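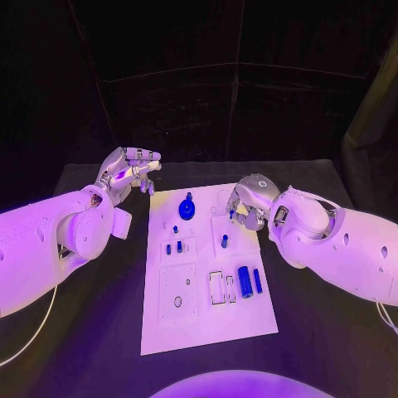

Hanging by a thread: my winter of making curtains

I had lived with the same bedroom blind for four years before it came down in my hand one morning in February. It was a nasty grey thing and I wasn't sorry. I was going to order another, and then I saw the price of one to fit our bay, and I thought, well, I own a sewing machine! 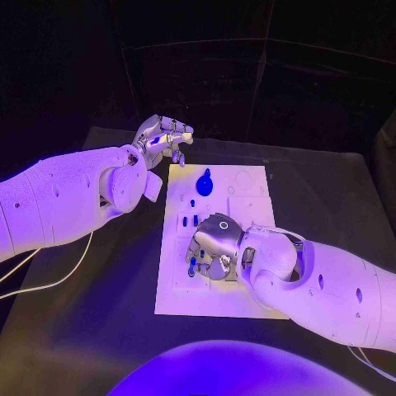
Sheena Dow
Homes columnist
Mar 25, 2025

Reader, I owned a sewing machine in the way some people own a rowing machine. It took me a whole evening to thread it. My neighbour Imke Fröhlich, who made costumes for years, came round with a tin of pins and told me to stop reading forums and go and buy cloth.

So off I went to Medeiros, the fabric shop behind the bus station, and came home with a heavy green cotton at a pound off the metre because of a flaw near the selvedge. The whole job came to £125 with lining, tape and hooks (and one lost pair of scissors, which I'm still cross about).
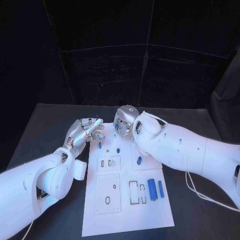 A white board laid flat on a dark grey table.

The sewing is mostly straight lines. The measuring is where I came unstuck. I measured the window, when I should have measured the pole, and my first curtain would have suited a doll's house. Imke laughed so much she had to sit on the stairs. We unpicked it and started again, with a hem 30 centimetres deeper than I thought sensible — she likes a curtain with some weight at the bottom.

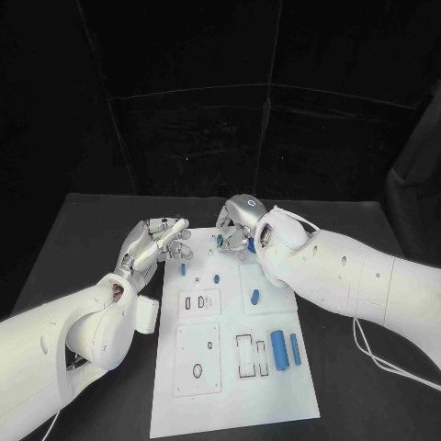

Joining two widths of cloth was the bit I dreaded. My curtains each needed a join, and I fretted over where to put it, and whether it would shout at me from across the room. Plain dark cloth doesn't hide as much as you'd hope, either: look at the black backdrop hanging behind the table, with its seam line running down the middle and those faint creases. Mine sits towards the outer edge, where the folds swallow it. Imke presses every seam open and then presses it again, and I've started doing the same.

They've been up for three weeks now. One is a touch longer than the other, and the cat has already pulled a thread. The kitchen's next. I fancy stripes.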